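Chapter 7
Comparing Grippers on a Two-Arm Bench

What this chapter covers
7.1 What a comparison is for
7.2 The bench and the objects
7.3 Setting up a fair trial
7.4 Recording failures
7.5 Worked case: the Kedby bench
7.6 Changing the controller
Exercises

Before you start
You should have read Chapter 4 (finger geometry and grip force) and the first half of Chapter 6 (mounting and tool frames). You will need a calculator or a spreadsheet for Section 7.5. The log used there can be copied from the teaching files for this book. Use the version dated 12/26/22, as an earlier one has two columns swapped.

7.1 What a comparison is for

A gripper is usually chosen long before anyone has tried it on the task. It is picked from a data sheet, or it came with the arm, or there was one in the cupboard. In many cases this does no harm. A parallel gripper with flat pads will pick up most things that are smaller than its opening and stiffer than a sponge. The trouble starts when the task changes and someone asks whether a different gripper would do better, and no one in the building can say.

The data sheet gives the stroke, the maximum force, the mass and the closing time. These figures are measured with the gripper alone on a stand. They say little about how it behaves at the end of an arm, with a cable pulling on one side, above a bin with high walls, with an object that has rolled a little since the camera last looked. To learn that, you have to run the task.

A comparison should begin with one written question. "Which gripper is best?" is too wide to be answered. "Which of these two grippers puts more small toys into the bin without a second attempt?" can be answered in a day. Write the question at the top of the log before the first trial and leave it alone. If a better question comes up halfway through, finish the first set and start a new log.

It also helps to decide early what result would make you change gripper. A small improvement in the success rate may not be worth a new mounting plate and a week spent teaching the positions again.

7.2 The bench and the objects

The trials in this chapter are carried out on a bench with two arms facing each other across a table, each with its own gripper. Either arm may be used alone, or both may be used in turn. A two-arm bench lets you test the same gripper from two directions, and it lets you test handovers. It also brings problems that a single arm does not have. The arms can reach into each other's space, and a gripper that fits easily on its own may be too long once the other one is parked nearby.

Keep the background plain. If you are testing grippers, the camera should have an easy job, and a patterned cloth or a window behind the table will add errors that belong to the vision system. A pale table against a pale wall is enough for most objects. White objects will need something darker under them.

Containers deserve more attention than they are normally given. A bin with sloping walls has a smaller floor than its rim suggests, and a gripper that can release an object cleanly over the middle may touch the wall near a corner. Mark the position of the bin on the table with tape. If the bin moves by the width of a finger between trials, your release positions are no longer the ones you wrote down.

For objects, use a mixed set that you can buy again. Toy animals are a good choice. They are light and cheap, and their legs, ears and tails give the fingers different surfaces to close on. A standing animal can be gripped across the body, but it may turn as the fingers close if the pads meet it off centre. Balls are useful for a different reason: they roll when one finger touches before the other, so they show up small errors of alignment that a heavier object would hide.

Do not mix new and worn objects in one set. Paint wears off with handling, and friction changes with it.

7.3 Setting up a fair trial

The aim is to change the gripper and hold everything else still. In practice, changing the gripper always changes something else. A longer gripper moves the tool point. A heavier one alters how the arm stops at the end of a fast move. Both must be corrected before counting begins:

Enter the new tool point and check it against a fixed mark on the table.
Enter the new mass and centre of mass in the controller.
Move the arm slowly through the whole task with the gripper empty, and watch the cable.
Set the closing force to the value you chose in advance.

Watch the cable at every turn of the wrist, above all at the lowest position over the bin. A loop that is too short will pull on the connector when the wrist rotates. A loop that is too long can catch on the rim of the bin or sweep an object off its mark. Fix the loop in the same way for every gripper in the comparison, and note in the log where it is fastened.

Choose the order of trials with care. If all the trials with the first gripper are run in the morning and all those with the second in the afternoon, you have also compared morning with afternoon. Work in short blocks and swap between them. In Section 7.5, for instance, a Filali gripper and a Plarkance gripper are compared in blocks of 24 trials, with the order of objects shuffled inside each block. The full log holds 186 usable trials, as one block was stopped early and the remaining part was kept.

Swapping takes time, and some readers will be tempted to use longer blocks. If the swap on your bench is slow, a block of 50 is acceptable, provided that the lighting is steady and you check the tool point at the start of each one.

Before the first block, bring the gripper out over the bin and stop it there. Check the clearance to the rim, the position of the other arm, and the hang of the cable. Then repeat the check at each corner of the bin where an object may be released.

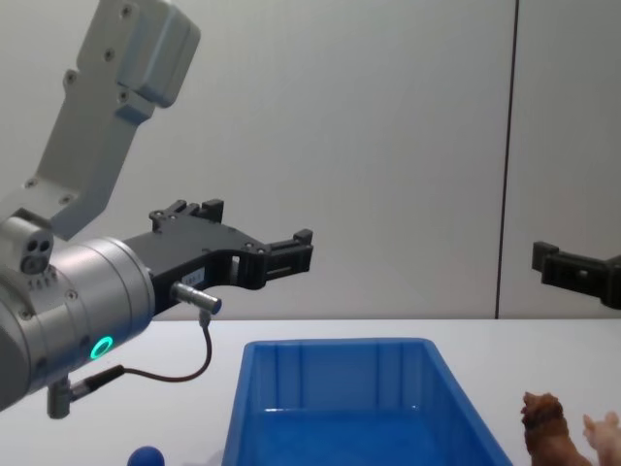 If any of these clearances is too small, change the release height first and leave the bin where it is. Raising the release point affects both grippers equally, though a light object will bounce more when it lands. Enter the new height in the log, run the empty move again, and begin the block from the first trial.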